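8 May 2018 – planner and wrist perception, snack table

Carrying on from Obadia's branch. Goal for today was to get the shelf plane fit out of the grasp code and into its own node, so the planner and the detector stop disagreeing about where the acrylic is.

Table layout is Elsa's: clear stand for the bottles at the back, stepped acrylic rack on the left, sandwich tray in the middle, wicker basket under the left arm. Config is saved as kimmont_table_b. Please don't edit it in place, copy it.

Depth on the clear plastic is as bad as expected. The raw cloud has the table surface coming straight through the shelves, so the fit wants to put everything at table height. Lenni suggested we stop trying to see the rack and register its CAD model against the things sitting on it. Wrote that this morning. It takes the detected items, assumes each one touches a shelf, and solves for the rack pose with the table normal fixed. Needs at least 3 items or it refuses to answer.
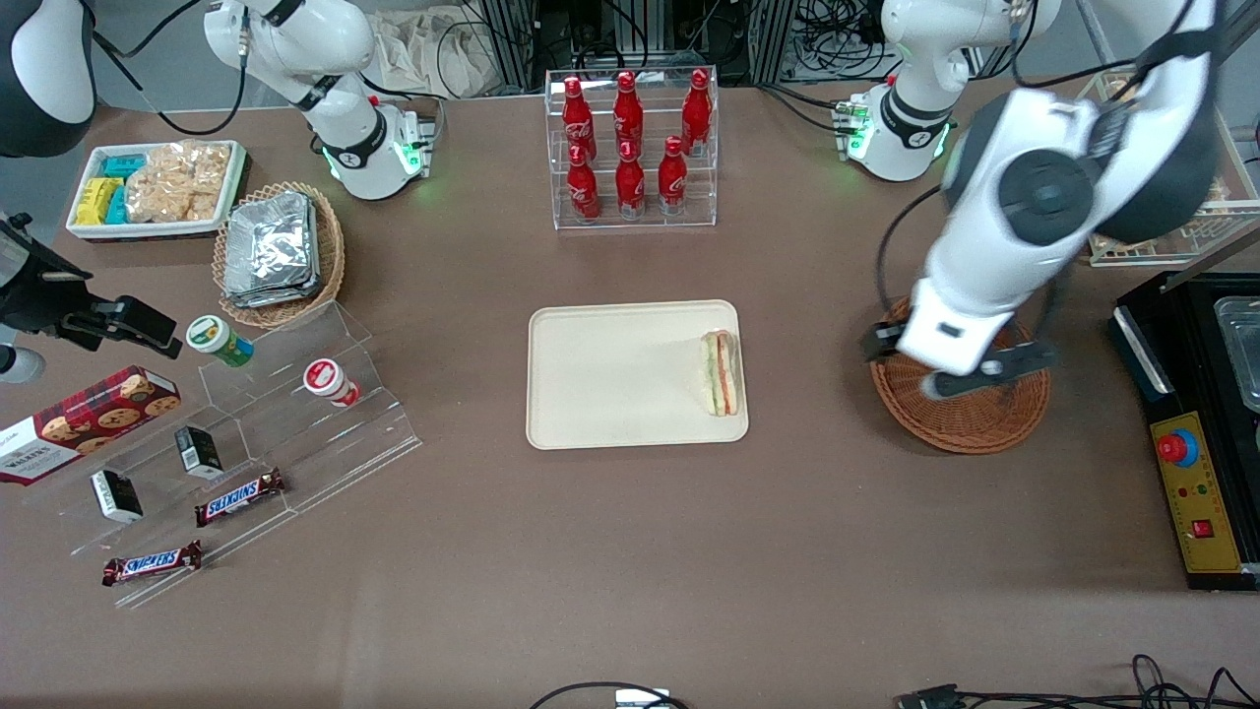
Planner side: the collision world now loads the rack as five separate boxes with 8 mm padding. Before this it was a convex hull, and every approach to the lower shelves got rejected. Both arms are in the same planning group again. Teemu had split them for speed, but then the left arm has no idea where the right elbow is going to be. Raised max iterations to 2000 to make up for it. Planning is slower, still under the cycle limit in the offline runs.

Cable bundle at the front edge of the table is not in the collision world. Added a keep-out box by hand for now.

Wrist view after lunch. Mostly I wanted to know what the detector does with items that look alike from above. The two Snickers are at different angles, one with its lettering upside down, and the class was fine for both but the yaw on the upside-down one came back flipped by 180. For a parallel gripper that doesn't matter. For placing it label-up and facing the customer it does. The small dark boxes get merged with the bars if the mask threshold is below 0.4. The shortbread box leaning on the rack is the real problem – the model has only ever seen it flat, so the pose prior pulls it down through the shelf. Removed the prior for that class.

The fingers also show up in the view and were being picked up as a dark box. Static mask from the Drastov tool covers them at one opening width only. It should be driven from the gripper state.

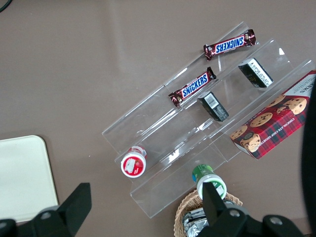

Open items

Finger mask from joint state, all widths (me).

Yaw flip: train with both orientations or compare against the label texture. Tyyne prefers the second and has a script from the Partanen job.

Cable keep-out needs to go in the scene file. Right now it disappears on restart.

Log 1412 has the bad rack fit with the items all on one shelf. The solve is degenerate there and returns a confident wrong answer. Add a check on the spread of item heights before trusting it.

Rerun the 100 saved scenes overnight with the new node, same seeds as last time. Results go in the shared folder under rack_fit.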